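Search this site Search

Open day at the Vodus showroom: frequently asked questions

By the Vodus visitor team — updated in March

When is the open day?
It is on Thursday, in our showroom in Grellgate. The doors open in the morning and the last group starts at 7 p.m.

Do I need to register?
Yes, please. Each group has up to 14 visitors. If your group is full, we will offer you another hour on the same day.

What will I see at the demonstration?
You will see how people teach a robot by doing the task themselves with a hand-held gripper. The movements are recorded, and later the robot arm learns from them. For one simple task we usually collect 750 recordings.
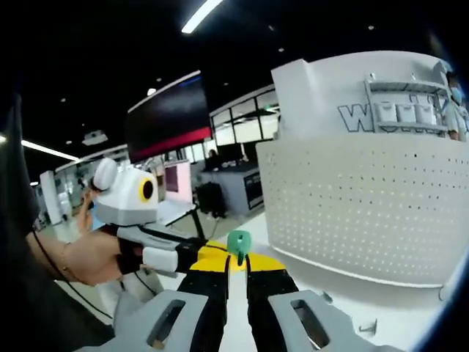
Two hand-held grippers at the demonstration table in the showroom.

Can I try the gripper myself?
Yes. Every visitor can try it for a few minutes — our staff will stay next to you and explain the trigger. It is not difficult, but the first attempts are often slow.

Can children come?
Children are welcome together with an adult. Small hands may find the gripper too large.

How do I get there?
Take the bus to Pinen Square and walk from there. Parking is possible behind the Ehlers building.

Is there a fee?
No, the visit is free.

Shares 14 Comments 7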